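9 September 2021

Glaze notebook, Harnville studio. Ash glaze tests, second firing

Opened the kiln just after breakfast and I am so pleased with this lot! The Ustano ash (washed twice, sieved, dried on the shelf over the sink) has given a proper runny green where it pools, and a dry biscuity tan on the edges. The May tests with unwashed ash looked like old porridge next to these.

Recipe as fired: two parts ash, two parts feldspar, one part ball clay. Tarmo wants to try swapping half the ball clay for the red stuff from Ganine, which should push it towards amber. I'm all for it, but one change at a time please, we still haven't worked out why tile 169 crawled and its neighbour didn't. Same bucket, same brush, same shelf. Grease from my fingers, maybe. I had been eating toast.

Thickness matters far more than I thought. Three seconds in the bucket is lovely. Five seconds and it's off down the side and onto the shelf, so that's another evening with the grinding stone. Left 50 mm of bare clay at the foot on the tall jars and was glad of every bit of it.

Lunch, and what we want from tableware

Long talk about plates, and I scribbled most of it on the back of the firing chart. A ridged middle is nice to look at, and a thin glaze breaks over the ridges beautifully, but does sauce sit in them? Tarmo says it rinses out. I say wait until it's egg.

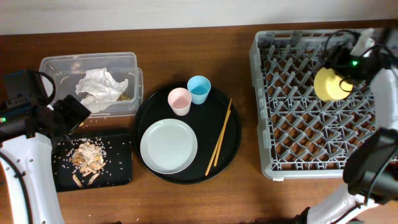
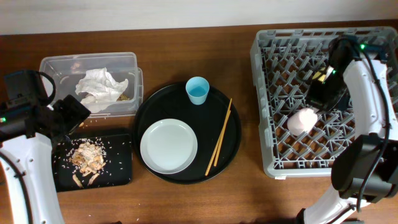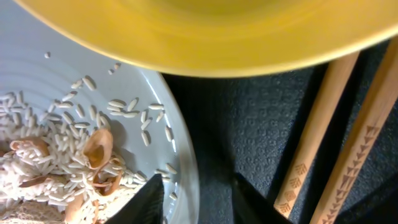
Crumpled napkin and food scraps in the clear bin in the first two; in the last, the pale plate with its fine ridges and the yellow bowl.

Next firing

Mix a fresh 2 kg of the ash base and let it stand overnight. It was much smoother the second day.

Yellow: have another go with test 701. It came out mustardy on the white clay, a bit dull on the Tan stoneware. Try it over white slip, and glossy this time. A matt yellow looks tired to me, though I know others disagree.

Pale grey with a hint of blue: a tiny pinch of cobalt, and I do mean tiny. Weigh it on the small scales. The last one went navy and I had to pretend I'd meant it.

Slow the cooling down over the top end, roughly an hour more, and see if the ash green grows any crystals. There were a few specks on the jar nearest the spyhole and they sparkle like anything in daylight.

Cone pack on the bottom shelf as well as the top. Need more kiln wash, and a new sieve brush (the old one is shedding into the buckets).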